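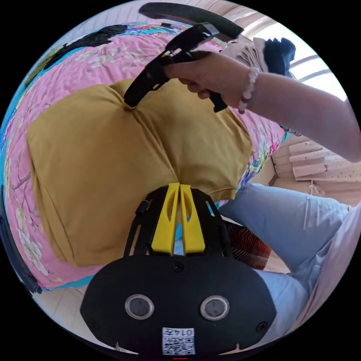
Plevorlow Hand-Held Gripper, Paired Set

Edance Equipment Catalogue > Robotics and Automation > Hand-held tools

Catalogue reference: PL-134
Supplier: Dreko
Sold as: paired set or single unit
Price, paired set: on written quotation
Replacement finger pair: £77 excluding VAT
Lead time: 9 weeks from receipt of purchase order
Warranty: 3 years, return to supplier

Overview

The Plevorlow is a two-finger gripper held and operated by a person. It is intended for departments that wish to record how everyday handling tasks are carried out before committing funds to a robot arm. Typical work includes making up beds, moving cushions, folding bedding and clothing, and clearing shelves. The operator carries out the task with the tool, and the recordings may later be used to train or assess an automated system fitted with matching fingers.

The set is suitable for work in furnished rooms as well as in laboratories. It requires no fixed mounting, no guarding and no compressed air. Departments planning for soft goods should order the paired set. Most bedding tasks need one hand to hold the fabric while the other lifts or turns it, and a single unit will restrict the range of work considerably.

What is supplied

Each paired set contains two hand-held units with fingers fitted, a spare pair of fingers, a charging lead for each unit, a transport case with shaped inserts, and a printed operator guide. Every unit carries its own identification label, and the numbers on the labels must be entered in the departmental asset register on arrival.

The following are not supplied and should be budgeted for separately: a computer for storing and checking recordings, additional storage, replacement fingers beyond the first spare pair, and any furniture or household goods used in the tasks.

Planning your budget

Applicants are asked to prepare costs under separate headings for purchase, operation and renewal. Applications that give one combined figure will be returned.

Purchase. Include the paired set, delivery, and any computer or storage. A written quotation from Dreko must be attached. Quotations remain valid until the end of the month following the month of issue.

Operation. Staff time is normally the largest item and is often left out. Allow for the operator, for a second person to reset the room between recordings, and for time spent checking recordings at the end of each session. Laundry should be included where bedding is handled daily. Departments working in rented accommodation should confirm with the landlord that recording is permitted and include any charge made for it.

Renewal. Fingers wear at the tips, and the rate depends on the materials handled. Coarse fabrics and unfinished wood shorten their life. Batteries are replaced by the supplier at the user's cost once the warranty has ended.

If a robot arm is to be bought at a later stage, please state this in the application, with the intended make and the year of purchase. The mounting plate that allows Plevorlow fingers to be fitted to an arm is ordered under a separate reference and differs between makes. It should not be ordered until the arm has been chosen.

Room and task requirements

A clear standing area is needed on at least one side of the bed, table or shelf being used. Kneeling and seated work is acceptable. Operators should be able to reach the whole of the working surface without leaning on the equipment.

Lighting should be steady. Where a room has a large window, fit a blind or plan sessions for times when direct sun does not fall on the work. Strong daylight behind the item being handled can reduce the quality of the recording.

Loose cables and cords should be kept away from the operator's feet. Long sleeves, scarves and jewellery should be checked before each session for anything that could catch between the fingers.

Personal belongings, letters and photographs should be removed from private homes before recording begins, or covered. The written consent of the householder is required, and consent forms are held by the equipment office.

Trial loan before purchase

A paired set is kept for loan at the Zúñiga Building. Departments are strongly advised to borrow it before placing an order, and to try it on the goods they intend to work with. Large, soft items such as square cushions and folded quilts behave differently from boxed or rigid goods, and the trial will show whether the grip is adequate and how much time a single recording takes.

Loans are made to named members of staff only. The borrower must have attended the short operator briefing. Sets must be returned charged, clean and in the transport case, with all fingers accounted for. Damage should be reported on the return form, however slight.

Delivery and acceptance

Goods are delivered to the central stores and released once the labels have been matched to the delivery note. The receiving department should then open and close each unit through its full travel, inspect the fingers, and make one test recording with each hand. Faults found at this stage must be reported in writing before the set is put into use.

Ordering

Orders for the current round must reach the equipment office by 26 April 2019. Late orders will be held over to the September round, and prices may be revised in the meantime.

Purchase and quotations: Celeste Arancibia, Equipment Office
Loans, briefings and technical questions: Jozef Smits, Zúñiga Building

Related items

Plevorlow replacement finger pair
Plevorlow mounting plate (state make of arm)
Dreko transport case, single unit
Dreko charging lead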